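10 November 2018, in the evening

I write this at the kitchen table with the second cup of tea, and my hand is a little tired, so the letters are not nice today.

I woke up late and the rain was already going. Fotis Tzavaras called before I had my shoes on. He wanted to know if I still have his big soup pot. I have it. I told him that I will bring it on the next visit, and he said the same as he said in April, that he doesn't need it, he only wants to know where it is.

After that I walked to Katsaros for vegetables. It is 45 minutes if I go by the river and much less if I take the street, but I like the river when it rains. I bought onions, 600 grams of red lentils and a cabbage that was too heavy for my bag. The tomatoes looked sad and I left them there.

In the market I was thinking again about the wicker basket on the white table, and the sweet potato with the dark red skin. I have never cooked this kind. My aunt baked the orange ones whole, in the oven, until the sugar came out and got black on the tray. I think the dark ones are more dry inside, but I am not sure. I must ask Taner.

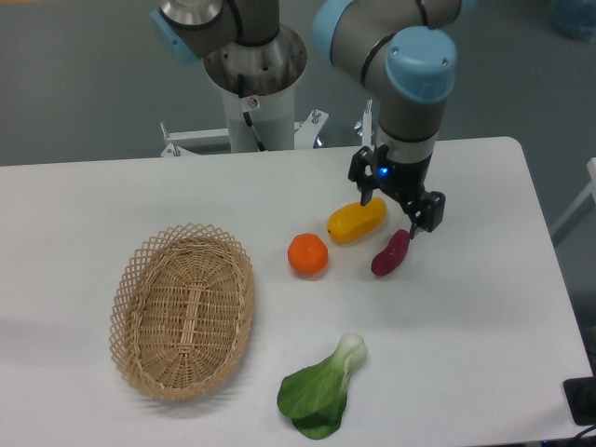
## Later, after dinner

Taner Akgül came at six and stayed up to 2 hours, I did not look at the clock well. He says the dark sweet potato needs a slow oven and a lot of butter. He also says that a yellow pepper is sweeter than a red one, and there we did not agree. For me the red is sweeter and the yellow is softer in taste. We ate the lentils with onion and some of the cabbage, with too much lemon. He had two plates, so it was not so bad.

We talked also about baskets. I want one for this kitchen, oval, with an open rim like a lattice, so the fruit gets some air. Now I keep everything in a plastic bowl and the tangerines at the bottom go soft before I find them. Taner thinks that a woven basket is hard to clean when something leaks in it. This is true. I can put a cloth inside. At Medby they have baskets for 115, but I did not see if they are oval, and the shop closes early in winter.

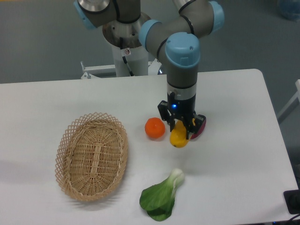
*Yellow pepper, small tangerine, and the basket with nothing in it.*

When he left he took half of the cabbage, thank God. I washed the plates but not the pan, it stays in water until morning.

For tomorrow: find the lid of Fotis's pot, buy butter, measure the shelf beside the window before I go to Medby. The rain has stopped now and I hear the neighbor's radio through the wall.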